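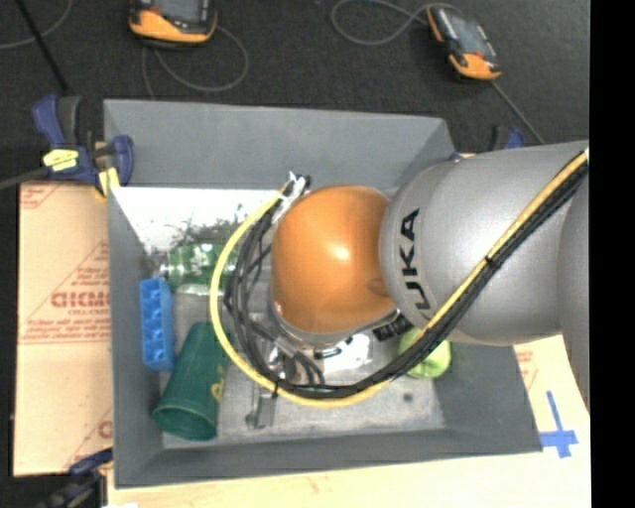
Page 6 of 14

Utside Forum > Arms and Grippers > Wrist stops over the bin, then a jump

gravelpit
OK so I'm back, and it's worse than I said last month. For anyone skipping the first few pages: bench arm, clutter bin clamped to the table, mixed junk in it (bottle, cup, ball, the blue blocky thing), Jarnow gripper on the end, picks planned by Song. It runs great and then it stops dead on a collision fault when there is nothing for it to collide with. I had the log open this time. It stopped at pick 2,254, wrist turning one way to get at something by the wall, and the load on the last two joints went up in a smooth ramp. No spike at all. Then I hit release to back it out and the whole wrist hopped sideways, maybe the width of my hand, FAST. My hand was over the edge of the bin when it went. It missed me, but I sat down for a while after.

I still think it's the force limits. They're set way too touchy and the release is doing something dumb when it clears. Anyone got numbers they like?

tapehead_b
Please don't raise the force limits! Look at your hose. That yellow loop swings out past the orange cover and comes back in under it, and the black cables ride along inside it the whole way round. A smooth ramp is exactly what I'd expect from a hose winding up tight. The arm is pulling against its own plumbing, the controller calls it a collision, you release it, and all the stretch you stored up in there lets go at once. There's your hop.

gravelpit
I hear you but the loop is huge. I left it huge on purpose so it wouldn't go tight. There's more slack in that thing than in my garden hose.

tapehead_b
Big loop doesn't mean slack where you need it. You've got a tie around the bundle up on the gray housing, and that's the only one I can see. Everything past the tie has to soak up all the twist on its own. And a big loop has a second problem: it can catch on things. On a low reach toward a wall the bottom of it has to go somewhere, and bin walls have an edge.

oldbearing
Going to disagree with both of you a little. I ran a cell in Okasau for years with a loop uglier than that one and never had a wrist fault from it. What I did have was a bad payload setting. If someone changed the gripper and never told the controller the new weight and center, you get load readings that drift with wrist angle, and the drift looks like a nice smooth ramp too. Check that first, it costs nothing. Gravelpit, when did the Jarnow go on, and did you redo the payload?

gravelpit
Gripper went on in October. I typed in the weight off the sheet. I did not do the center of mass. I didn't add anything for the hose and cables either. (I know, I know.)

oldbearing
Well there you go.

tapehead_b
Could be part of it, sure, but a wrong payload doesn't make the wrist jump sideways when you release it. It might sag a bit. Sideways and quick is something springy.

oldbearing
It can if the brake lets go and the controller thinks the tool weighs something it doesn't. I've seen one lurch.

tapehead_b
Down. I've seen them lurch down. He said sideways.

pinkflamingo44
Can I butt in, because I've been reading this since page 2 and everyone keeps going back to the cause and skipping the part where a hand was over the bin? Gravelpit, was the arm powered when you leaned in? Was the stop button pressed, or was it just sitting in the fault?

gravelpit
Sitting in the fault. Faulted means stopped in my head. I had one hand on the release and the other one going for the cup, because it was lying right there by the blue thing and I figured I'd get it out of the way while I was at it.

pinkflamingo44
Right, so that's the bit I'd fix tonight, before the hose and before the payload. A fault is the controller holding still and waiting for you. You gave it permission to move with one hand while the other hand was in there. I'm not having a go at you, I did nearly the same thing with a little arm years ago and got a bruise the color of an eggplant. Now I press the stop, wait, look at the hose and cables for anything stretched, and then decide. If something's stretched I stand back on the far side from where it wants to go, and nobody reaches in until it's moved and settled.

gravelpit
That's fair. I'm going to write that on tape and stick it to the table.

sprocket_mama
Also the shop I'm in won't let you back out of a wrist fault at full jog speed. Drop it to the slowest it'll go. And go back the way you came, joint by joint. If it wound up on the last joint, unwind the last joint. People love to jog straight up out of the bin and that's the one move that pulls a snagged loop tighter.

oldbearing
Agree on slow. Slightly disagree on joint by joint: if the fingers are down between things in the bin, turning the last joint can wedge them. You have to look. Sometimes straight up is right.

sprocket_mama
Sure, if you looked. My point was mostly about doing it on autopilot.

gravelpit
Update, I spent the evening on it. Pressed the stop FIRST (see, I can learn). Then I did a dry run with the bin unclamped and lifted away, gripper open, and turned the last joint slowly both ways. One way, fine, hose just swings. Other way, the cables pull straight against the tie well before the joint gets near its limit, and you can watch the load climb with them. So tapehead_b gets that one. Then I redid the payload with the center of mass and the climb started lower and was smaller, so oldbearing gets a piece of it too. I hate it when two people are right, it means two jobs.

oldbearing
I'll take a piece.

tapehead_b
Nice work! Which way does Song send it when it has a choice? On mine the planner will happily take the long way round if it scores a tiny bit better, and it has no idea the hose exists.

gravelpit
Both, from what I can tell. I went through the log and pulled the last 744 picks. Every one of the wrist stops in there was on the bad side. Doesn't look like Song has done anything wrong, I just never told it that side was off limits.

tapehead_b
So limit the joint in Song as well as in the controller. If you only do it in the controller, the planner keeps asking for moves it can't have and you'll swap one kind of stop for another.

sprocket_mama
And move the tie! Or swap it for a strap with a bit of give. A hard zip on a bundle that needs to roll will chew the jackets too. Run your fingers along the cables by the tie, with the power off, and feel for flat spots.

gravelpit
Felt one. It's on the cable nearest the hose. Not through to anything but it's definitely flat. Ordering a new one before I run it again, which means I'm down for a while. Grumble grumble.

oldbearing
Is it a gripper cable? If it is, I'd want to know whether you've had any odd grip faults. A cable going bad at a pinch point comes and goes with wrist angle and will make you crazy.

gravelpit
Huh. I have had a few where the fingers just didn't close. I blamed the bottle for being slippery. I don't have those logged separately so I can't swear to the wrist angle.

oldbearing
Start logging it. Joint angles at every grip miss.

pinkflamingo44
Did the tape go on the table?

gravelpit
It did. STOP, LOOK, THEN HANDS. In very bad handwriting. I'll come back when the new cable's in and I've got the limits set on both ends. Has anyone on here used one of those swivel brackets for the hose, or is it just one more thing to come loose?

tapehead_b
I have one. I like it, but mine needed thread locker after the first month.

oldbearing
One more thing to come loose.

Next page >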